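Stonis (art group)

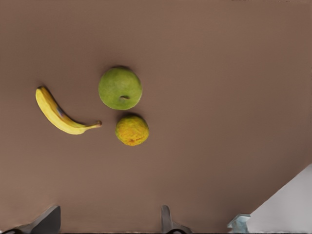
Computer-rendered still life with a banana, a green apple and an orange.

Stonis was an art group based in the river town of Prekmont, known for still-life pictures and for a printed portfolio called Sterar. It is often described as a forerunner of digital still life, a claim that rests mostly on the group's own writing.

Origins

The usual account says Stonis began as a drawing class whose members grew tired of working from plaster casts. That story first appears in a leaflet sold at the group's second show, and no class records have been found to back it up. The membership is also disputed. The leaflet speaks of 20 artists, but only three signatures turn up on surviving work, and two of those may be by the same hand.

Sterar

Sterar was issued in an edition of 204 copies, each said to hold 40 prints. Complete sets are rare enough that the second figure has been questioned. The copy held by the Ackroyd Gallery in Prekmont has several sheets missing and one that is plainly a later replacement, on different paper. Dealers tend to call any loose sheet with a fruit subject a Sterar print, which has done little for the reliability of the sales record.

The subjects are plain: fruit, jugs, folded cloth, now and then a shoe. Admirers see a serious study of how light falls on ordinary things. A less generous reading is that the group used what was cheap and held still.

Reputation

Interest picked up after the Ackroyd Gallery put on a July exhibition presenting Stonis as a link between easel painting and computer graphics. The catalog offered little evidence. Its main exhibit was a set of gridded working drawings, which it compared to wireframe models, although painters had used grids to scale up drawings for centuries. No later digital artist is known to have named the group as an influence.

The gallery still uses the phrase "pioneers of the virtual table" in its wall text. The source of the phrase is not given.

See also: Still life; Computer art; Print portfolio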